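Plirnel Handgreifer-Set H2 zur Aufzeichnung von Haushaltsaufgaben

Artikelnummer 705
Lieferbar ab Lager Akgate
Mietpreis pro Woche: 235 Euro, Kaufpreis auf Anfrage

Kurzbeschreibung

Das Set H2 besteht aus zwei handgeführten Parallelgreifern. Eine Person führt die Greifer mit der Hand und erledigt damit gewöhnliche Arbeiten: aufräumen, einpacken, zusammenlegen, Tisch abdecken. Die Aufzeichnungen dienen später als Lernmaterial für einen Roboterarm mit gleicher Greifergeometrie. Ein Roboter wird für die Aufnahme nicht benötigt.

Das Set richtet sich an Forschungsgruppen, Entwicklungsabteilungen und Werkstätten, die prüfen wollen, ob sich eine bestimmte Tätigkeit überhaupt mit zwei Fingern pro Hand ausführen lässt. Diese Prüfung empfehlen wir vor jeder Anschaffung eines Arms.

Was Maschinen im Haushalt derzeit können

Wir werden häufig gefragt, ob man mit unseren Geräten einen Roboter bekommt, der die Wohnung aufräumt. Die Antwort lautet nein. Einzelne, gut eingegrenzte Handgriffe lassen sich heute anlernen: eine Dose aufnehmen und in eine Kiste stellen, einen Karton von links nach rechts setzen, ein gefaltetes Handtuch ablegen. Solange Gegenstand, Unterlage und Licht ähnlich bleiben, funktioniert das in vielen Fällen ordentlich.

Schwierig wird es bei gemischten Haufen. Ein Beutel aus dünner Folie gibt nach, eine Papiertasche kippt beim Befüllen, eine Socke hat nach jedem Griff eine andere Form. Dazu kommt die Reihenfolge: Wer eine Dose anheben will, die auf einer Mappe liegt, muss wissen, ob die Mappe mitkommt. Menschen entscheiden das nebenbei. Ein angelernter Arm braucht dafür viele Beispiele und macht trotzdem Fehler.

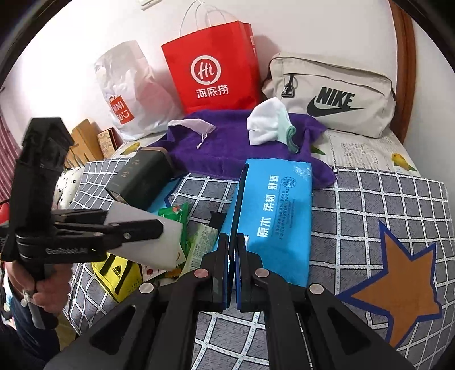

Aufräumen auf dem Bett: Taschentuchpackung, Getränkekarton, Dose und Textilien, hinten die Taschen.

Für die Beurteilung einer Aufgabe hat sich bei uns ein einfacher Maßstab bewährt. Geht ein Handgriff mit dem H2 nach kurzer Übung flüssig von der Hand, lohnt sich die Aufzeichnung. Muss die Person ständig nachfassen oder die Finger der freien Hand zu Hilfe nehmen, ist die Aufgabe für einen Zweifingergreifer vorerst ungeeignet. Das betrifft nach unserer Erfahrung vor allem Knoten, Reißverschlüsse unter Spannung und das Öffnen verklebter Tüten.

In der Werkstatt sieht es etwas besser aus. Teile haben dort meist feste Plätze und bekannte Maße. Thibault Caron betreut bei Plirnel die Kunden aus der Fertigung und rät, mit dem Bestücken und Leeren von Ablagen anzufangen. Das freie Sortieren aus der Schüttkiste sollte man zurückstellen, bis die einfachen Abläufe sitzen.

Lieferumfang

2 Handgreifer mit Griffstück
1 Satz Ersatzbeläge für die Finger
1 Ladegerät
1 Transportkoffer
Kurzanleitung in Deutsch und Englisch

Zubehör (nicht enthalten)

Schmale Finger für flache Gegenstände, Artikelgruppe Drallby
Handschlaufe Courtois in den Größen S bis L
Auswertungssoftware, Einzelplatzlizenz

Hinweise zum Einsatz

Nehmen Sie zuerst Packungen mit festen Kanten auf, dann weiche Packungen, zuletzt Textilien. Tücher werden am besten an einer Ecke oder einer deutlichen Falte gefasst. Bei Tragetaschen mit Kordel greifen Sie die Kordel knapp über der Tasche.

Arbeiten Sie langsamer als gewohnt und halten Sie die Finger vor dem Schließen kurz still. Aufnahmen mit hastigen Bewegungen müssen erfahrungsgemäß oft aussortiert werden. Verändern Sie die Anordnung der Gegenstände nach jedem Durchgang und wechseln Sie auch die Unterlage. Eine gemusterte Decke ist erlaubt und sogar erwünscht, sofern das Muster nicht bei allen Aufnahmen dasselbe ist.

Die Beläge mit einem feuchten Tuch reinigen, kein Lösungsmittel verwenden. Abgenutzte Beläge immer paarweise tauschen.

Grenzen des Geräts

Das H2 ist nicht für heiße Töpfe, Klingen oder offene Flüssigkeiten vorgesehen. Schwere Einkaufstaschen sollten auf beide Greifer verteilt werden. Das Gerät ist nicht wasserdicht, Spülarbeiten scheiden damit aus. Eine Aussage darüber, wie gut ein Arm die aufgezeichnete Aufgabe später beherrscht, können wir nicht geben. Sie hängt vom Arm, von der Menge der Aufnahmen und vom Lernverfahren ab.

Miete und Beratung

Die Mindestmietdauer beträgt eine Woche. Bei Kauf innerhalb von 5 Tagen nach Mietende wird die letzte Wochenmiete angerechnet. Für die technische Beratung ist Dwight Poirier am Standort Akgate zuständig. Bitte nennen Sie bei der Anfrage die geplante Tätigkeit und die Gegenstände, die gegriffen werden sollen.

Stand der Angaben: 05.04.2024. Änderungen am Lieferumfang vorbehalten.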